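Werkstattbuch, Eintrag 2020-07-04
Thema: Bettenmachen im Hostel, Stand der Handhabung mit Decken und Kissen

Nach der Pause wieder eingestiegen. Zur Erinnerung, weil der letzte Eintrag dazu vom November ist: Das Hostel wollte wissen, ob sich der Bettenwechsel wenigstens teilweise einer Maschine überlassen lässt. Wir hatten damals geantwortet, dass wir das frühestens nach einer ordentlichen Reihe mit dem Handgreifer sagen können. Diese Reihe läuft jetzt. Projektname im Ordner ist Garnito, die Auswertung liegt unter Jadgate. Bitte nicht mehr die alten Ordner benutzen, dort stimmen die Zeitstempel nicht.

Stand der Reihe: 409 Durchgänge aufgenommen, davon 42 verworfen. Verworfen wurde, wenn die Bahn des Greifers nicht durchgehend rekonstruiert werden konnte. Das passiert fast immer an derselben Stelle, nämlich wenn man sich tief über das Bett beugt und die Kamera nur noch Stoff sieht. Große einfarbige Flächen sind dafür schlecht, gestreifte Tagesdecken deutlich besser. Wer Aufnahmen auf weißen Laken macht, soll das Kopfende im Blick behalten, soweit es geht. Mit Klebemarken auf dem Laken haben wir es versucht. Sie verziehen sich mit dem Stoff und machen die Sache schlimmer.

Aufgabe in drei Teilen, wie im Plan:
a) Decke greifen, ausbreiten, Kanten an die Bettkante legen
b) Decke auf ein Drittel falten und am Fußende ablegen
c) Kissen aufnehmen und ans Kopfende setzen

Teil c ist kein Thema mehr. Kissen greifen, anheben, absetzen, das geht auch mit der gelernten Steuerung am Arm zuverlässig, solange das Kissen frei liegt. Steckt eine Ecke unter der Decke, zieht der Arm die Decke mit. Das ist kein Greiffehler, er merkt es nur nicht. Ein Mensch hält in dem Moment an, weil sich das Kissen schwerer anfühlt als erwartet. Der Handgreifer misst keine Kraft, also steht diese Information auch nicht in den Daten. Auf die Liste gesetzt, aber mit niedriger Priorität. Man kann sich behelfen, indem man die Reihenfolge ändert und die Kissen immer zuerst abräumt.

Teil a ist mühsam. Dünne Überwürfe lassen sich mit zwei Fingern an der Ecke fassen und mit einem Schwung auslegen, wenn man mit der Hand arbeitet. Der Arm schafft den Schwung nicht, er ist dafür zu langsam, und schneller stellen wir ihn neben Menschen nicht ein. Also bleibt nur Ziehen. Ziehen heißt: Ecke fassen, zur Bettkante, loslassen, nächste Ecke. Beim Loslassen rutscht die erste Ecke meist ein Stück zurück. Am Ende liegt die Decke flach, aber schief. Ob das für ein Zimmer reicht, muss das Hostel entscheiden. Ich würde es nicht so übergeben.

Teil b, Steppdecken. Daran habe ich heute den größten Teil des Vormittags gehangen. Gesteppte Decken mit glattem Bezug sind für uns der schwierigste Fall. Der Bezug gleitet, die Füllung gibt nach, und die Finger fassen oft nur die obere Stofflage. Dann hebt sich der Bezug, und die Decke bleibt liegen. Am besten hält der Griff am Saum, quer zur Kante, beide Polster auf der Naht. Mitten in einem Steppfeld anzusetzen bringt nichts.
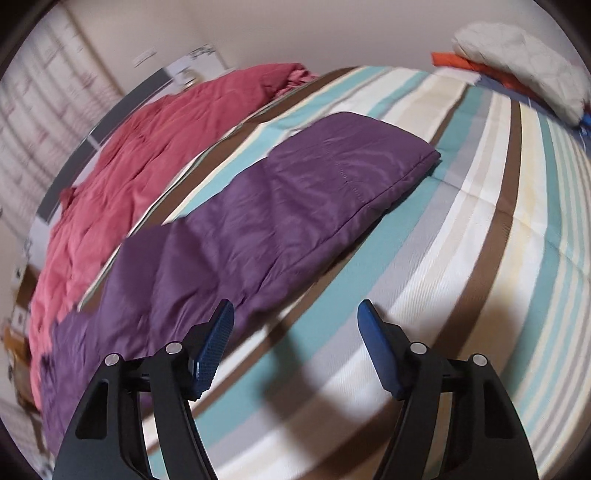
Was sich bei den Steppdecken bewährt hat, in der Reihenfolge der Arbeit: Greifer weit öffnen, von außen an die Saumkante heranfahren, den unteren Finger unter die Decke schieben, erst dann schließen. Das Unterschieben ist der Teil, den die Steuerung nicht sauber gelernt hat. Sie fährt zu hoch an und drückt die Kante vor sich her. Mit der Hand korrigiert man das mit einer kleinen Kippbewegung, bei der die Fingerspitze auf der Matratze aufliegt. In den ersten Aufnahmen haben wir diese Bewegung viel zu schnell gemacht, sie geht dort über wenige Bilder. Neue Anweisung für alle, die aufnehmen: Kippen langsam, kurz stehen bleiben, dann schließen. Lieber ein paar Durchgänge weniger und dafür lesbar.

Polster: Der Vergleich zwischen rauem und glattem Belag ist noch offen. Auf Baumwolle sehe ich keinen Unterschied, den ich vertreten würde. Auf glänzendem Bezug habe ich das Gefühl, dass der raue Belag besser hält, habe das aber nicht getrennt ausgewertet. Muss vor der nächsten Reihe geschehen, sonst vermischen wir zwei Fragen. Den Belag bitte in jedem Durchgang eintragen, auch wenn er sich gegenüber dem vorigen nicht geändert hat. In der Tabelle fehlt er an mehreren Stellen, und nachträglich bekommt man ihn nur durch Ansehen der Aufnahmen heraus.

Schatten: Bei Licht von oben wirft der Greifer einen kräftigen Schatten auf die Decke. Ich hatte den Verdacht, dass die Steuerung den Schatten als Hinweis auf die Höhe benutzt. Probe am Arm mit Seitenlicht gemacht, gleiche Decke, gleiche Startlage. Der Arm setzte dabei öfter zu hoch an. Das passt zum Verdacht, ist aber mit so wenigen Versuchen kein Beweis. Für die nächste Reihe deshalb Licht wechseln, mit Absicht und mit Eintrag in der Tabelle.

Auswertung auf dem Rechner Ñahui: Training über Nacht durchgelaufen, 2650 Sekunden für den letzten Abschnitt, länger als sonst. Platte war fast voll. Ich habe die alten Zwischenstände gelöscht, jeweils den letzten behalten. Der Name macht übrigens weiterhin Ärger, das Sicherungsskript verschluckt den ersten Buchstaben und legt ein zweites Verzeichnis an. Entweder wir benennen den Rechner um, oder jemand repariert das Skript. Bis dahin die Sicherung von Hand prüfen.

Versuche am Arm mit dem neuen Stand, eine Steppdecke, Faltung auf ein Drittel: Anfahren zur Kante klappt fast immer. Fassen klappt in weniger als der Hälfte der Fälle beim ersten Ansatz. Wenn gefasst, dann auch gefaltet, allerdings springt die Faltung wieder auf, sobald die Finger öffnen. Die Füllung drückt zurück. Mit der Hand streicht man nach dem Ablegen einmal über die Falte, das machen alle automatisch, und ich auch. In der Aufgabenbeschreibung steht davon nichts. Manche Aufnahmen enden deshalb vor dem Streichen, andere danach, und genauso unentschieden verhält sich die Steuerung. Sie bleibt nach dem Ablegen manchmal über der Decke stehen und tut nichts mehr, bis die Zeit um ist. Festlegung ab sofort: Streichen gehört dazu, mit geschlossenen Fingern, einmal von links nach rechts.

Zur Dauer, weil das Hostel danach gefragt hat. Der Arm braucht für eine Decke, wenn alles beim ersten Mal gelingt, 200 Sekunden. Eine geübte Person ist mit dem ganzen Bett fertig, bevor der Arm die zweite Ecke gefasst hat. An der Geschwindigkeit allein würde ich es trotzdem nicht festmachen. Wenn eine Maschine leere Zimmer abarbeiten könnte, ohne dass jemand danebensteht, wäre die Dauer zweitrangig. Es muss aber jemand danebenstehen. Verhedderte Decken, zwei Decken übereinander, ein Handtuch dazwischen, ein Ladekabel unter dem Kissen: alles Fälle, in denen wir heute abbrechen. Und in einem benutzten Zimmer ist das der Normalfall.

Dazu kommt, dass Etagenbetten in der Reihe gar nicht vorkommen. Für das obere Bett reicht der Arm auf dem jetzigen Wagen nicht hoch genug, und für das untere kommt er nicht unter dem Rahmen hindurch bis zur Wandseite. Die Wandseite ist auch bei Einzelbetten ein Problem. Wer mit dem Handgreifer arbeitet, kniet sich kurz auf die Matratze, das kann der Wagen nicht. Durchgänge, in denen jemand gekniet hat, bitte markieren. Die Bahn sieht gut aus, ist für den Arm aber nicht erreichbar.

Meine Einschätzung für den Zwischenbericht, vorläufig: Kissen ja. Dünne Decken mit Nacharbeit. Steppdecken nein, jedenfalls mit zwei Fingern und ohne Kraftmessung. Ganzes Bett nein. Was vielleicht früher geht und dem Hostel mehr nützt, ist das Abziehen. Schmutzwäsche muss nicht gerade liegen, sie muss nur vom Bett in den Sack. Da stören weder die schiefe Kante noch die aufspringende Falte. Wir haben dazu bisher keine Aufnahmen. Ich schlage vor, die nächste Reihe zur Hälfte dafür zu verwenden und Teil c ganz zu streichen.

Noch am Handgreifer: Das Gelenk am rechten Finger hat etwas Spiel bekommen. Beim Schließen treffen die Polster nicht mehr genau aufeinander. Bolzen nachgesehen, sitzen fest, vermutlich ist der Kunststoff um die Bohrung ausgeschlagen. Ersatzfinger ist gedruckt und liegt in der Schublade unter dem Lötplatz. Vor dem Einbau bitte einmal die Öffnungsweite messen und mit dem alten Teil vergleichen, sonst passt die Kalibrierung nicht.

Offen:
Polstervergleich auf glattem Bezug, getrennt auswerten
Aufgabenbeschreibung Teil b um das Streichen ergänzen
Spalte für Licht und Spalte für Knien in die Tabelle
Finger tauschen, neu kalibrieren
Sicherungsskript
Beim Hostel nachfragen, wie die Wäschesäcke aussehen und ob sie einen festen Rand haben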